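Folding clothes on a bed

Folding clothes on a bed is the everyday practice of using a made bed as a folding table. It suits thin printed garments especially well, as a bedspread grips light cloth that would slide about on a polished surface!
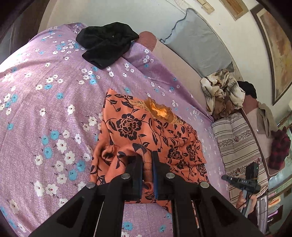 The garment is first spread out and its twists eased flat, then one corner is brought over to meet another. Big floral prints are a real help: a blossom or a curling stem makes a splendid landmark for lining up the edges. Most folders make 2 or 3 turns. A triangular bundle is a perfectly good halfway stage, and a thick rounded edge creases far less than a sharp one.

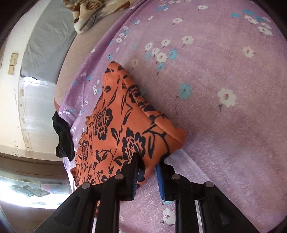
Amparo Aguirre disagrees about the rounded edge, holding that it takes up too much of the drawer and that a firm crease drops out overnight on a hanger.

See also: Drawer; Ironing; Bedspread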